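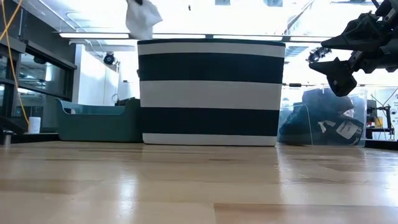
Storage & Laundry > Do you fold the "nobody sees it" stuff or just bin it?

pinwheelpatty
OK folks, I need opinions. We moved to Brultcombe in April and the new place has exactly one linen closet, and it's skinny. I've been folding everything forever: dish towels, cleaning rags, pillowcases, T-shirts that only get worn for painting. My sister came over, watched me fold rags for a while and said I was out of my mind. Her system is one big fabric bin with everything white dumped into it, and she swears she has never once missed a folded rag.

So I'm thinking about it. I have a striped fabric bin already (navy and white, I love it, I would marry it) and it would hold a LOT if I quit folding. But does it just turn into a pit? Do you end up pulling out fourteen things to get the one you want?

Also, if you bin, do you bin by color, by room, or by what it's for?

----------

Kayode Ajayi
Bin by what it's for. We did color for a while and my kids could not tell me which whites were for the kitchen and which ones had cleaned the bathroom floor. You only need that to go wrong one time.

Rags don't get folded at my house. Sheets do. That's where I draw the line.

----------

tumble_low
Your sister is right and you should buy her lunch.

I timed myself once when I was supposed to be doing my taxes. Folding the rags and dish towels from one load took me longer than the whole drive to work. Now they come out of the dryer and go straight in the bin, and if they're wrinkled, well, they're about to be wiping up spaghetti sauce.

----------

Radka Spahić
I'm going to be the grouch here. I tried the big bin and hated it. The clean towels at the bottom never get used because you always grab from the top, so the same six wear out and the rest sit down there getting that closet smell. When I finally dumped mine out there was a pillowcase at the bottom from a bed we don't even own anymore.

Folded and standing on edge in a drawer, you can see all of them. It takes me four minutes a load. I put the radio on.

----------

tumble_low
@Radka so dump it out now and then? Or put the new ones in on the bottom? I don't get how that's a folding problem.

----------

Radka Spahić
It's a folding problem if you never dump it out, and you won't. I didn't, and I'm the kind of person who irons.

----------

Obinna Oyelaran
Depth matters more than anything else in this thread. I had one of those giant Wedero hampers as a rag bin and Radka's complaint is exactly what happened to me. Swapped it for two shallow ones and the trouble stopped. If your arm goes in past the elbow, it's too deep!

Patty, how tall is yours? And does it stand up by itself when it's empty? Mine slumped over like it had bad news.

----------

pinwheelpatty
Just ran and checked. It stands up fine, and my arm goes in to a little under the elbow, so I guess I pass? Barely.

Radka, the closet smell thing worries me. This house is older and that closet shares a wall with the bathroom.

----------

Chinyere Amadi
Make sure everything is bone dry before it goes in. I mean really dry, let it cool off from the dryer and then feel the seams and the hems. Fabric bins breathe better than plastic totes, but a damp towel in the middle of a pile will stink up all its neighbors either way. With a bathroom wall right there I'd leave the closet door cracked at night too.

I do half and half, by the way. Pillowcases and good dish towels get folded. Rags, socks with no partner and painting shirts get tossed. My mother folded her dust cloths into thirds and I loved her very much but no.

----------

gus_in_the_basement
Has anyone tried rolling? I roll dish towels and stand them up in an Okabe crate, looks great for maybe a day and a half.

----------

Kayode Ajayi
Rolling is folding with extra steps, Gus.

----------

gus_in_the_basement
It is FEWER steps. Fold once, roll. Two.

----------

Bastian Ehlers
I'm with Radka on sheets and pillowcases and against her on everything else. Fitted sheets I gave up on years ago. I stuff the whole set inside one of its own pillowcases and it goes on the shelf like a lumpy brick. My wife thinks it's ugly. She has not offered to fold them.

For the bin people: wash the bin too. Mine had a layer of gray lint along the bottom seam that I'd rather not talk about. Check the tag first, some have cardboard inside and the washer will turn it to oatmeal.

----------

pinwheelpatty
Mine has a soft bottom I think, I'll look for a tag.

OK here's where I'm at: rags and painting shirts in the striped bin, pillowcases folded, sheets stuffed à la Bastian. Dish towels I'm still torn on. I'll try them in the bin starting Monday and report back.

----------

Radka Spahić
Put a date on a piece of tape at the bottom of the bin. Then tell me when you see it again.

----------

tumble_low
lol OK that one's fair

Related threads
- How many bath towels does one person need? (80 replies)
- Fabric bins that collapse when empty
- Getting musty smell out of an old closet
- Stuffing vs. folding fitted sheets, round two
- Trakano drying rack, worth the floor space?

Contact the moderators | Forum rules | © Household Talk boards | Back to top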